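Gurnmont Countertop Sealer, Satin
Penetrating sealer for natural stone - interior use

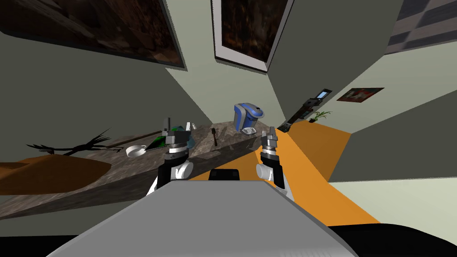

Gurnmont is a water-based sealer for marble, limestone, travertine and unpolished granite. It soaks into the pores of the stone and slows the uptake of water, cooking oil and coffee. It leaves no surface film. Etching from acids such as lemon juice or vinegar is a separate matter, and no penetrating sealer prevents it.

Application
Clean the stone with a pH-neutral cleaner and let it dry overnight. Apply one even coat with a lint-free cloth. Leave for 17 minutes, then wipe off all residue with a dry cloth. Dense stone takes one coat. Open-grained stone takes a second coat after 5 hours. Test on a hidden spot first - honed dark marble may deepen slightly in tone.

Do not apply to engineered quartz, glazed tile or stone with an existing wax finish. Strip wax with Cutarach Remover before sealing.

Specifications
Carrier: water
Finish: satin, non-yellowing
Full cure: 46 hours
Storage: keep from freezing
Sizes: 1 quart, 1 gallon

Resealing
Put a few drops of water on the stone. If a dark mark forms under them, reseal.

Technical questions: Sotiris Karamanlidis, product support
Data sheet revised 2024-07-13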